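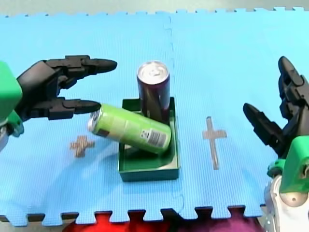 I gave up fizzy drinks in April. I'd been getting through 2 cans a day at work, one mid-morning and another when the afternoon started to drag, and I only noticed how much it cost when I went through my bank statement. It came to 51 pounds for the month, nearly all of it from the machine by the lifts.

The first week was dull. I had headaches until the Thermos of tea became a habit, and I was short with Keith over a parking space, for which I've said sorry. After that it was mostly a matter of finding something to do at 15 minutes past three. I walk round the block now, past the bakery and back by the canal.

Sleep is better. My weight hasn't changed at all, which Sheila said would happen. I still have a cola with a takeaway and don't plan to stop that.

The money goes into a jar for the Jarklow trip. We want to stay near the harbour this time, if Clotilde can get the same week off, and the cottage with the steep stairs is already booked up.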